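Lower Energy Bills at Home: Small Tips From Our Kitchen and Workshop

Thursday, August 19, 2021

Everybody talks now about climate and clean energy, and the big decisions are made far from my house. But the electricity bill comes to my own mailbox in Illby, so I began to look at what we can do in our rooms. These are the habits which stayed with us.

Refrigerator

Pull it a little away from the wall, so the warm air can go up behind it. Clean the coils two times in a year. We do it in June, before the hot weeks, and again in winter. Close a strip of paper in the door. If it slides out easily, the rubber seal is old and cold air is leaving day and night.

Cooking

Put a lid on the pot. I know it is old advice, but I still forget it. For 500 ml of water the electric kettle is faster than our stove, and then I pour it into the pan. Turn the oven off 5 minutes before the food is ready – the heat inside will finish the work.

Laundry

Wash with cold water, except for towels and bed sheets. Dry on a line when the weather allows. If you must use the dryer, clean the lint filter every time.

Chargers and small machines

In the workshop I put all battery chargers on one power strip with a switch. In the evening I press one button and everything is off. Our old radio was taking power even when silent, and I was quite surprised by this.

Floors

Tile and wood do not need a vacuum cleaner every day. A broom takes no electricity, and for dry crumbs it is enough. Sweep from the walls to the middle, with short strokes, and keep the vacuum for carpets.
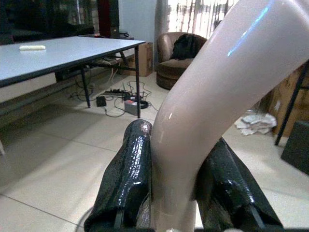
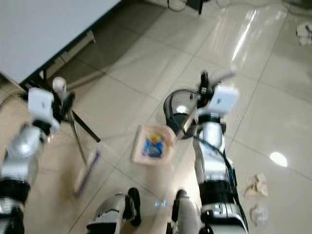
Lamps

Change first the lamps that burn the longest, in our case the kitchen and the hallway. One old 100 watt bulb in the cellar I left for last, as we go there only for potatoes. Wipe the dust from the shades too, a dusty shade eats much light.

Drafts

On a windy day, hold a thin ribbon near the window edges. Where it moves, put foam tape. Clean the edge with a damp cloth and let it dry before, otherwise the tape will fall after one week.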